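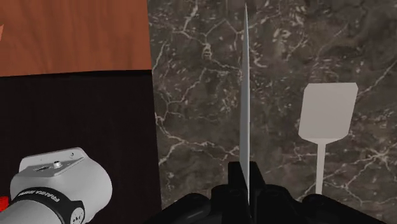 Production Planner, Kitchenware
Shiferaw Housewares
Location: Plarnstead plant
Full time, permanent, on site
Reports to: Operations Manager

About the company

Shiferaw Housewares makes and packs kitchen goods for stores, distributors and private-label customers. Our lines include mixing bowls, colanders, canisters, baking pans, hand tools and cutlery. We press, trim, polish, wash and pack in Plarnstead, and we ship from a warehouse in Orton. We have 356 employees across the two sites.

A large share of our work is private label. The customer picks the finish, the handle color, the carton and the label, and we build the order to that specification. The minimum order for most items is 500 pieces per finish. That means a lot of short runs, a lot of changeovers and a lot of cartons that look alike but are not. The production planner keeps all of this in order.

The job

You will build the weekly production schedule for the press shop, the polishing room and the packing lines. You will take the open orders, check them against material and labor, and give each department a schedule it can run. When something changes, you will change the schedule and tell the people it affects.

The position is open because the current planner is moving to our purchasing department. There will be a handover period, and the current planner will remain in the same building afterward.

What you will do

Review new orders each morning and enter them in the plan with a realistic ship date.

Check stock of steel coil, handles, lids, gaskets, cartons and labels before releasing a work order. Tell purchasing about shortages the same day you find them.

Group orders by gauge and finish so the press shop and polishing room change over as seldom as possible.

Run the 10 a.m. production meeting. It is a standing meeting on the shop floor, and the supervisors from pressing, polishing, packing and quality attend.

Issue work orders with the correct drawing revision, packing instruction and label file.

Follow orders that are held by quality and agree on a new date with the supervisor and the customer service team.

Plan trial runs for new items with the tooling department. Most of the new items this year are in the Matcombe line, our own brand of storage canisters and nesting bowls.

Coordinate truck bookings with the Orton warehouse. Orton needs to have the next day's pickup list by 3 p.m.

Keep routings and run times in the system up to date. Some of the run times we have now are old and need to be checked on the floor with a stopwatch.

Report on-time shipping, schedule changes and overdue orders at the end of each month.

Help with the physical inventory in June and December.

What you need

At least two years of work in production planning, scheduling, inventory control or a similar position in a manufacturing plant. Experience as a line lead or shop supervisor also counts if you were responsible for a schedule.

Good spreadsheet skills. You should be comfortable with lookups, pivot tables and cleaning up data from another program.

Experience with an ERP or MRP system. It does not matter which one. We will train you on ours.

The ability to read a basic part drawing and a bill of materials.

Clear writing. Much of the job is short messages to supervisors, drivers and customer service, and those messages have to be right the first time they are read.

High school diploma or GED. A degree or a certificate in supply chain is welcome but not required.

The ability to walk the shop floor several times a day and to lift sample cartons weighing up to 50 pounds. If you need an accommodation to do any part of this job, let us know and we will discuss it with you.

Nice to have

Work in metal stamping, polishing, cookware, food containers or packaging.

Experience with private-label customers or with large store routing guides.

Spanish, spoken or written.

A forklift license. You will not drive one as part of your regular duties.

Hours and place of work

The regular shift is 7 a.m. to 3:30 p.m. with a half-hour unpaid lunch. In the fall, before the holiday orders ship, expect some longer days and an occasional weekend morning. Overtime is approved ahead of time by the Operations Manager.

This is an on-site job. Your desk is in the planning office next to the packing lines. The office is enclosed, but you will hear the presses. Hearing protection, safety glasses and safety shoes are required on the floor. We supply the first two and pay an allowance toward the shoes.

You will travel to Orton once or twice a month. You can use the company van or be paid mileage for your own car.

The plant closes for one week in July and again between Christmas and New Year's Day. The July week is used for press maintenance, and you may be asked to be available by phone on one of those days.

Pay and benefits

The position is paid hourly. The rate depends on your experience and will be given to you in writing before the first interview, so that you can decide whether to go ahead. Overtime is paid at time and a half.

Medical, dental and vision coverage start on the first day of the month after you are hired. The company pays most of the premium for the employee and part of the premium for dependents.

Paid vacation starts to build up from your first day. You also receive paid holidays, sick leave and two personal days each year.

There is a retirement plan with a company match after six months.

Employees can buy first-quality goods and seconds from the plant store at a discount. The store is open at lunchtime.

Training

For the first two weeks you will work in the departments you will be planning for: pressing, polishing, washing, packing and the Orton warehouse. You will not run a press, but you will set up cartons, apply labels, help with counts and watch changeovers from start to finish.

After that you will work alongside the current planner. You will take over the packing schedule first, then polishing, then the press shop. Most people need three months before they are planning all three without help. We will meet with you at the end of each month during that time to go over how it is going.

How to apply

Send a resume and a short cover letter to the personnel office at the Plarnstead plant. You can send them by email, use the form on our careers page or leave them at the front desk between 8 a.m. and 4 p.m. Please put "Production Planner" in the subject line or on the envelope.

In the cover letter, please tell us:

What kind of plant you have worked in and what it made.

Which system you used for planning or inventory.

When you could start.

One page is enough. We do not need references at this stage, and please do not send copies of certificates.

What happens next

We read applications as they come in, and the posting stays up until the job is filled. If we think you may be a match, we will call you for a talk of 20 minutes or so. Tell us in your letter if there are hours when we should not call.

After the call, we invite a small number of people to the plant. The visit takes half a day. You will meet the Operations Manager and two of the supervisors, walk through the plant and do a scheduling exercise. For the exercise you get a list of orders, a stock report and the hours available on each line, and you put together a schedule on paper or in a spreadsheet. There is more than one good way to do it. We will ask you to explain what you put first and what you would tell the customer whose order is late.

Please wear closed shoes and long pants for the visit. We will give you glasses and ear plugs at the front desk.

The offer depends on a reference check and proof that you are allowed to work in the United States. We do not sponsor visas for this position. Everyone we interview will get an answer from us, by phone or in writing.

Other openings

We are also taking applications for polishing room operators on second shift, a packing line lead in Plarnstead and a shipping clerk in Orton. These jobs have their own postings on the careers page. If you would like to be considered for more than one job, one resume will do, but list all of the job titles in your cover letter.

Staffing agencies: we are filling this position ourselves and ask that you not send resumes.

Shiferaw Housewares is an equal opportunity employer. We consider all applicants without regard to race, color, religion, sex, national origin, age, disability, veteran status or any other status protected by law.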